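3.2 Table layout and the small belt

Most of the prior work on bench-top packing lines (Tierney layout, Skeltard layout) treats the table as given. We did not. The belt was the one part we could not easily change so everything else got placed relative to it, and the rest of this section is mainly about where things ended up and why we moved them so often.

The belt is a short green one on a rigid frame, flat, no cleats. Cleats were tried in February and taken off the order again, small cartons tipped on them. Belt speed is set once at the start of a session and left alone. We log it but do not treat it as a variable here (see Section 5 for the one session where it drifted).

Table covering is brown paper, squares marked out with blue tape. The tape is the cheapest part of the setup and probably the most usefull. All positions in our notes are given by square, counted from the corner nearest the door, so anyone resetting the table can do it from the sheet without measuring. Tape lifts at the crossings after a while. Press down or replace, do not overlap a second strip on top - the ridge is enough to rock a light bin.

Bins are the blue plastic kind with an open front. Two placements were compared, called "edge" and "center" from here on. Edge keeps the middle of the table clear but leaves a long carry from the belt end. Center shortens the carry and takes up squares we would of liked for sorting.

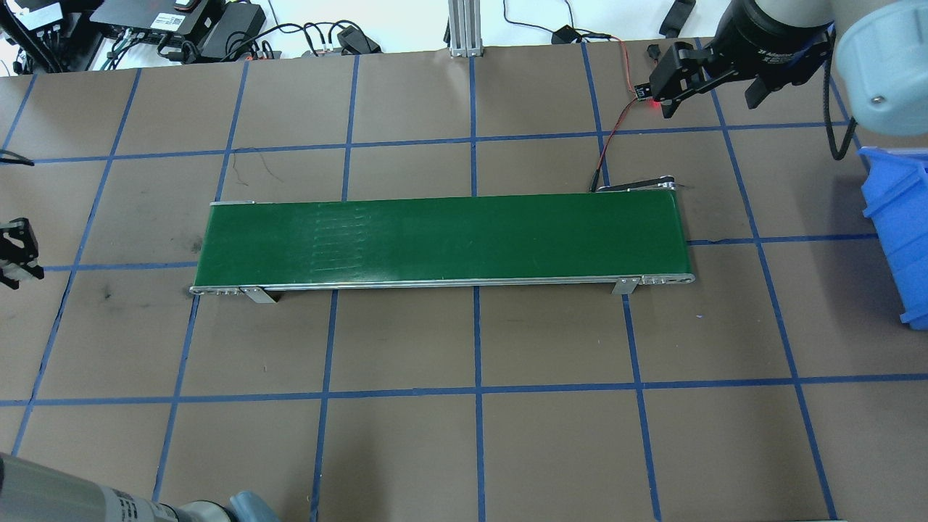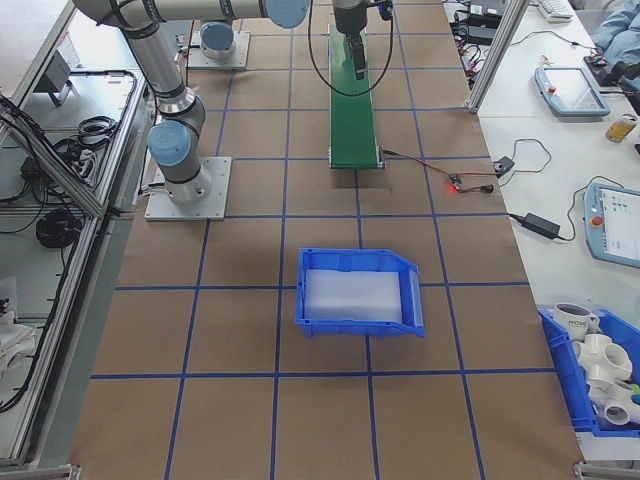 Figure 4. Belt, taped grid and blue bin. First view: bin at the edge of the table. Second view: bin in the center, foam pad in the bottom.

Foam was added after the first round. Without it glass vials rang against the plastic and two of the cartons picked up dented corners, which then got scored as packing damage when they were really drop damage. Cormac Brennan cut the pads by hand from Platska sheet, a bit oversize so they stay put by friction. No glue. Glue residue made the pads impossible to swap and we swap them every 1000 items.

Each placement was run for 11 sessions. A session is 19 cartons in mixed order, same order for both placements. Center was faster in most of them but the gain was small for flat items, and the sorting squares being gone meant mixed orders had to be set down outside the grid 5 times. We count those as faults. Edge had none.

Orientation of the open front matters more than we expected. Front toward the carry path, items go in low and lie flat. Front turned away, they have to come over the high wall and land on end. We fixed the orientation per placement and wrote it on the reset sheet, but sessions before that note existed are mixed and we have left them out of Table 2.

Wires. Anything that crosses the table gets counted as occupying the squares it crosses, even thin ones. This is stricter than the Busunton protocol, where only rigid objects count, so our free-area numbers look worse than theirs for what is close to the same table. Conversion is in the appendix for anyone who wants to compare.

Side counter is not part of the grid and was not scored. Things get put down there between sessions and the reset sheet ignores it.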